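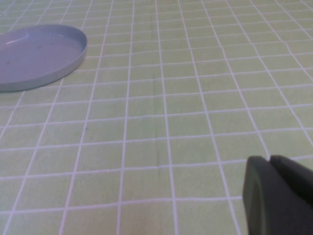

I spent a morning at Jeltside last month, the catering supply place out past the rail yard, because they've started handing part of their table-setting work to robots and I wanted to see what that does to a shift. I figured there would be fences and flashing lights. What I got was a practice table with a light green cloth on it, the kind with thin white lines in a grid, a shallow round dish sitting on top and a pair of dark gray gripper fingers over the cloth. It looked like somebody's kitchen, and I kind of loved it!

Jeltside rents out dishes and linens and sends the tables out ready-planned for weddings, company lunches, that sort of thing. Before anything leaves the building, a sample table gets laid so the customer can sign off on it. Last September they laid 211 of those, all by hand, and the people who did it will tell you their backs remember every one. The arms take the first pass now (dishes, then bowls) and a person comes along after to fix the spacing and do the glasses, which the machines aren't trusted with yet.

Karim Abu Hammour runs the floor there and walked me through it. He was pretty frank that the first few weeks were rough. The setup came from a small outfit named Bukine, and the crew had 2 days of training, mostly on how to stop the thing and how to tell it a dish was in the wrong spot. "I had people who could lay a table in their sleep, and I was asking them to stand there and watch," he told me. Some of them hated it. One asked to move to the laundry side and is still over there, happy as can be.

What changed things was letting the crew do the teaching. They pick the cloths and the dishes for practice, and they decide when a layout is good enough to go on the regular list. A patterned cloth is harder than a plain white one, I was told, and one that won't lie flat is worse again, so those come out a lot. There's a bit of pride in finding a combination that trips the arm up - I heard two people arguing over a gravy boat like it was a chess opening.

Nobody has been let go, and Karim says the head count is the same as it was in spring. The hours are different, though. The early start is gone for most of the crew, and the person who does come in early gets a small bump in pay for it. A few miss the overtime, and they said so in front of him, which I took as a decent sign about the place.

The next step is the Storkness warehouse, where the everyday stock is kept. They've got 787 place settings over there waiting to be sorted by size, and the plan is to have an arm do the sorting while the crew checks for chips. Lozano, the party rental company across the river, has been by for a look too. No word yet on whether they'll buy in, but I'm going back when Storkness gets going, and I'll ask about the gravy boat.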